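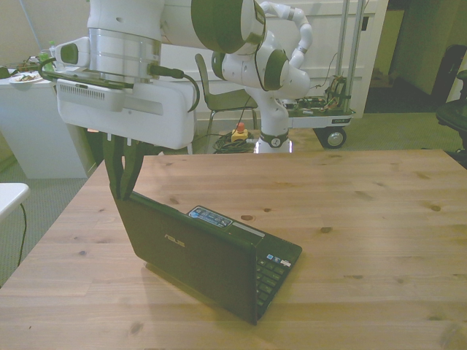
The ASUS on the pine table, lid partly open, stickers included.

Review: a used ASUS netbook, after a month of daily typing
4 September 2019

I bought a small computer because I wanted to do less. My regular laptop is a capable machine, and I use all of that capability to read about kitchen faucets I will never own. A used netbook, the theory went, would be too slow to waste my time properly. I paid $69 for mine at Vandport, the secondhand electronics place with the permanent clearance banner, and I've written on it nearly every day through August.

Let's start with the speed, and then we can move on quickly, which the netbook can't. From pressing the power button to having a blank page takes 80 seconds. I timed it because I had the time. Open a word processor and it copes. Open a browser with one tab and it copes in a pained sort of way. Open a second tab and you should have something to read nearby, ideally on paper.

The keyboard is the reason to own one of these. It's black, it's small, and it has more bounce in it than the last two full-size laptops I paid real money for. My pinky spent the first week hitting the wrong thing whenever it went looking for the right shift key, so my early drafts contain a lot of stray arrow-key adventures, with sentences landing in the middle of other sentences. A few of them were improved by it. By the second week I was up to my normal speed, and I now make the same mistakes in reverse on everybody else's computer.

The little stickers were on it when I bought it and they're staying. I did pick at the corner of one and found out what kind of glue they were using in those days. Good glue.

I have more feelings about the lid than I expected. It's black with the ASUS name on it, and it looks smarter than anything else about the machine.
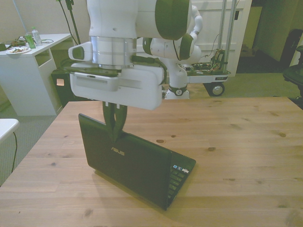
The hinge has held up, too. I open and shut it a dozen times a day, usually to see if the paragraph has gotten better on its own, and it still stays at whatever angle I leave it. What it won't do is open with one thumb. You have to hold the base down with your other hand or the whole computer comes up with the lid like a clam with objections. Put your coffee down first. I mention this for reasons that cost me a shirt.

The screen is the part I'd change. It's fine for words. It's poor for spreadsheets, and video is best thought of as a rumor. Near a window you'll spend the afternoon editing your own forehead. I turned the text up to 14 point, which leaves enough room to see the sentence I'm writing and a bit of the one I regret.

Battery life depends on how you feel about the word "life." Mine came with the original battery and ran for 30 minutes, dropping from half full to off without any of the numbers in between. I ordered a replacement made by Arnuslow, and it now gets me through a morning. The charger that came in the box works, though it gets warm enough that I've stopped leaving it on the rug.

I carry the thing in a Lirnthorpe felt sleeve that was sized for a tablet and fits well once you give up on the snap. In a tote bag I forget it's there. I can't say the same for my other laptop, or its power brick, or my shoulder.

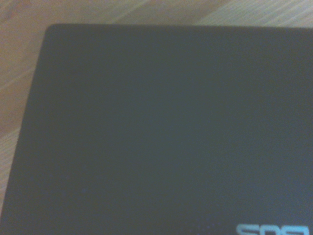
Is it worth buying a used netbook if you already have a laptop?
Only if you have one plain job for it, such as typing, and can try the keyboard and hinge before paying. As your only computer it would make you miserable by lunch.

Good: keyboard, hinge, weight, the lid, the price.
Bad: screen, the wait, the old battery, anything involving a second tab.

Four stars for writing, one star for everything else. Vandport had another one on the shelf last time I stopped in, priced the same and missing its charger, and I'd ask them to throw one in before you hand over the money.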